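3.2 Looking after the collection cell

We get asked about the cell more than about the learning results, so I'll go through how we keep it running. The cell at Hurbridge is a black fabric enclosure with a pale floor, and all the laundry tasks in the Kavelum set were recorded in there with hand-held grippers. We built it in April and have rebuilt bits of it ever since.

The fabric was the first headache. It's loose, it sags, and a sagging fold can hide a marker just as the fingers close. We tried stretching it tight, but then every bump on the stand shook the whole thing (and pulled the ties out!). Now we let it hang and tie it back by hand wherever it creeps inward. I do this on Tuesday mornings before the first run, and it takes me five minutes if I don't stop to redo the knots.

The grippers need more care. Each finger sits on a black plate with its own square marker, and if a plate works loose the finger pose drifts and you don't notice until the data looks odd. So we check the plate screws after every 50 episodes, wipe the markers with a dry cloth, and then open and close the jaws over a target in the cell. For the cloth tasks we use the hamper as the target, with both markers in view (Figure 4).

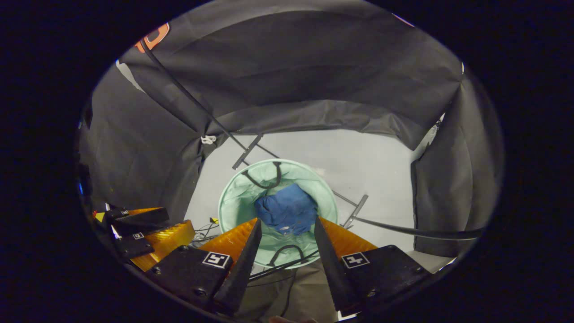

Figure 4. View from the hand-held gripper with the jaws open over the mint-green hamper and blue cloth. One square marker is mounted on the plate behind each finger.

Cables are the part I'm least proud of. They run across the floor and under the hamper's near rim, and a dragged cable can shift the hamper between episodes. Our first fix was tape — it left glue on the floor and came up anyway. We've since moved to checking the hamper's position at the start of each batch and nudging it back if it has wandered. A proper overhead route is on the list for the second cell at Lirnorau.

Over the whole collection we logged 372 faults of all kinds, from a lost marker to a stuck jaw. Roughly half were fixed at the cell without taking a gripper apart. For the rest we swapped in a spare and did the repair on the bench, which kept most stops under 2 minutes. The Donati log format has a field for the gripper number, so we could go back later and drop any episodes recorded just before a plate was found loose.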